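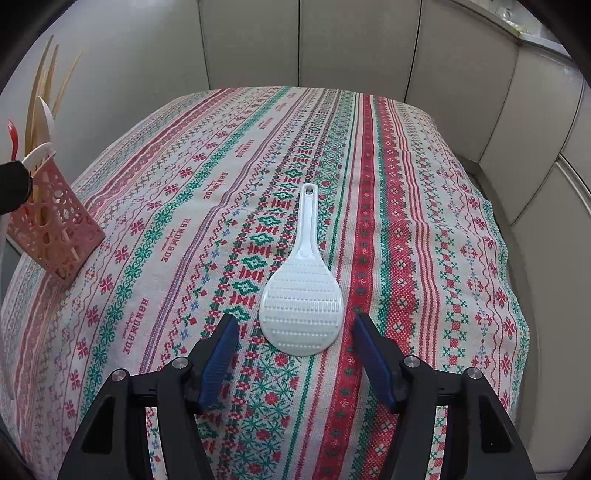 Ticket: Gellis short-scale bass, hum and dropouts
Opened: 2021-09-16
Status: Waiting on part

Customer reports a loud hum when the strings are not touched, plus the signal cutting out when the volume knob is turned. Bought from the Irovbridge shop in July. No changes made since then apart from new strings.

Step 1. Tried a different cable and a Lawal practice amp. Same hum.

Step 2. Checked bridge ground with a meter. No continuity. The wire was under the bridge plate but had a break near the control cavity. Replaced it, hum gone.

Step 3. Dropouts still there. Volume pot should be 500k - reads fine at both ends but jumps in the middle. Cleaner helped for one day only.

Step 4. Ordered a Nikinero 500k pot, solid shaft. Tone pot tests OK and stays in.

Customer told by email. Will refit the knob and recheck pickup height when the pot arrives.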